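Sekside RV Owners Club
Minutes of the July members' meeting

Géza Tóth opened the meeting at 7 p.m. with 43 members present. The minutes of the last meeting were approved with one correction: the dump station at Veston closes at dusk, not at noon.

1. Fall rally
The club has held 70 sites at Veston campground, all with water and 30-amp power. Rigs over 40 feet should ask for the outer loop – the inner turns are tight. Arrivals start Friday after lunch. Generators off at 10 p.m.

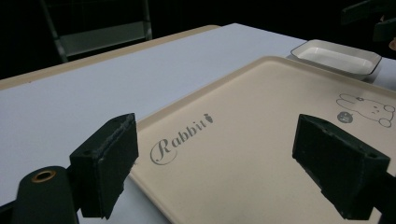
2. Money
The account stands at 461 dollars after the spring mailing. A motion to keep dues unchanged was made and passed. Printing of the directory is put off until the new address list is in.

3. Tire safety talk
Price Trailer Supply has offered to weigh rigs wheel by wheel on the Saturday of the rally. Members should come loaded as they would travel, with fresh water on board. Sign-up sheet to go out with the next newsletter.

4. Flusard caravan trip
Two routes were discussed. The northern one is shorter but has a low bridge. Members voted for the southern route, with one overnight stop. Géza will call ahead about parking for towed vehicles.

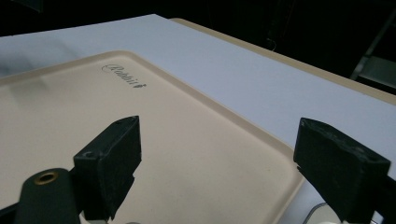 Can members bring a guest rig to the Veston rally?
Each member may bring one, as long as the guest pays the site fee in advance and is listed on the sign-up form.

The meeting closed at 8:25 p.m.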